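Reusable Shelving for Small Rooms
Progress report to the Holroyd Fund, second period
Prepared by Kalkidan Shiferaw, project coordinator, Clilthorpe

1. Where we are now

In the first report I wrote that we had found the shelves but not yet the way to give them out. In this period the second part has begun to work. We have received 257 used plastic racks of the Vatby type, which came to us in parts from two closed student houses. They are light white racks with trays and round poles, and they can be put together without tools. Of these, 80 have been cleaned, checked, completed with missing parts and delivered to households in Clilthorpe. The others are in the store and are sorted at least by part.

The households are mostly people who moved into a single room and have no cupboard in it. The first visits showed me again how much is kept on the floor in such rooms: shoes, pans, rice, school books, medicine. A rack with three or four levels does not solve a bad room, but it takes these things off the floor, and the floor can be washed.

As agreed with the Fund, the main task in this period was to write an assembly guide which a person can follow with little English. I must report that this took longer than I planned. The old guide from the student houses was two pages of small text and it began with the full rack, so the reader had to think backwards. We have started again from the lowest tray.

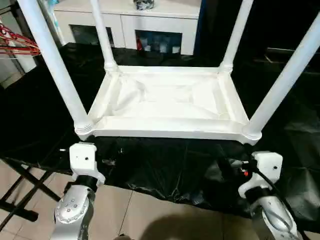 The new guide asks the reader to finish one level completely before touching the next one. We tested this with families at the Gurura centre, and the result was better than with the old pages. In the old way people often put poles into two trays at the same time, and then the second tray would not go down on one corner. They pushed harder and a collar split. With one level at a time, a pole that is not fully in its socket is noticed early, when it is still easy to take it out.

We also changed the words. The old pages said "upright", "ferrule" and "shelf module". We now say pole, socket and tray, and we use the same three words everywhere, also on the labels of the boxes. One mother at Gurura told me that she had looked for the word "ferrule" in her dictionary and had found a walking stick.

2. Checking and sorting the parts

The sorting was more difficult than the cleaning. The racks come from different years and the poles are not all of the same length or thickness. A difference of a few millimetres is not visible when you hold one pole alone, but a finished rack will rock if one of its corners is higher. We made a simple wooden measure with three steps, and each pole is laid against it before it goes to a box.

Some poles arrived bent, I believe from being stored under heavy things. We tried to straighten the first of them with warm water. It was not successful and I do not recommend it. Bent poles are now cut and used as short poles for the low shoe rack, and those which cannot be cut are sent for recycling.
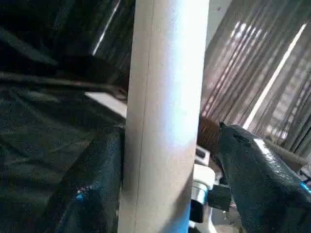

Cracks in the poles were the point on which the Fund asked for more detail, so I describe our check here. A real crack catches the fingernail and is usually near one end, where the pole has been forced into a socket. New helpers often put good parts in the reject box, having mistaken another mark for a crack. A thin, straight line can run down the side of a tube, parallel to its edges, as on the pale one in the photograph, and a line of this kind needs a closer look before any decision. Turning the tube slowly in daylight is the best way, and the fingernail should go across the line, never along it. If the nail does not catch and the ends are sound, the tube is kept. After we explained this, the reject box became much less full, and we went through the earlier rejected parts a second time and saved a good number.

For the trays the rule is shorter. We look at the four corners. If one corner is split the tray does not go to a household, even if the split is small. A tray with scratches or yellow colour is accepted, and families can see it before they choose.

3. Delivery and first visits

Deliveries were made in two rounds. In the first round we brought racks already assembled, and this was a mistake which I would like to put on record. The stairs in the older houses of Clilthorpe are narrow, and twice we had to take the rack apart on the landing. In the second round all racks went as parts in flat bags, with the guide on top, and the family built the rack in the room with a helper present if they wished. Most of them wished it for the first level only.

We returned to 46 households some weeks after delivery. In nearly all of them the rack was standing and in use. In a few rooms it had been made lower by taking away one level, in order to fit under a window or a sloping ceiling, and the extra poles were kept behind a door or under the bed. I find this a good sign. One family had put a microwave oven on the highest tray. We moved it together to the lowest one, and the guide now has a sentence about heavy things.

I also asked each family what they would change. The most common answer was wheels. The second was a cloth or curtain for the front, against dust and, as one father said, against the eyes of visitors. Wheels are not possible with these sockets. The curtain is possible, and the sewing group at Gurura would like to try it.

4. Note from the workroom

The following pages were written as a separate note for the July meeting. I include them with small corrections. 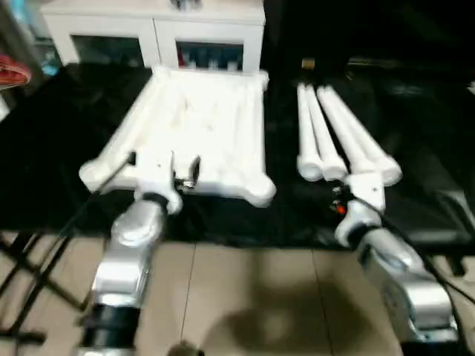
Clilthorpe, July

We have changed the way the table is prepared. Before, all parts were taken from the bag in one heap and the poles rolled. Now the table is covered in black, the tray is placed first, and the poles are laid side by side next to it, all in the same direction. White parts on a white table were hard to see, and small pieces went to the floor without our notice. On black one sees at once if a pole is shorter than the one beside it.

The cover has one disadvantage: it makes folds, and a tray standing on a fold feels unstable even when it is good. We therefore press the cover flat before we test if a rack is rocking. I would like to buy a heavier cloth from the remaining materials budget if the Fund has no objection.

We have also begun with the smaller trays, the ones with compartments, which came in the same delivery and which I did not mention in the first report. They need more time for cleaning. Dirt collects where the walls meet, and a normal sponge does not reach there. An old toothbrush does. Several families have asked for these trays for kitchen things, so I think the time is well spent.

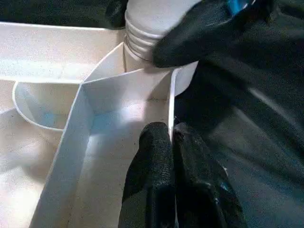

5. Costs and difficulties

Spending is within the plan on transport and below it on replacement parts, as we saved more poles than expected. It is above the plan on printing, due to the two versions of the guide. I ask for permission to move the difference from replacement parts to printing. The total does not change.

The store is dry but small. More than 20 boxes stand in the corridor and must be moved each time the door to the yard is used. The owner has been patient until now. I have written to ask for the second room on the same floor and have not yet an answer.

6. Next period

We will finish the guide in its short form, with drawings and very few words, and have it read at Gurura before printing. Deliveries continue from the waiting list, beginning with families who have small children. The curtain will be tried on a few racks first. I will send the updated parts list separately, when the compartment trays have been sorted.

Kalkidan Shiferaw
Clilthorpe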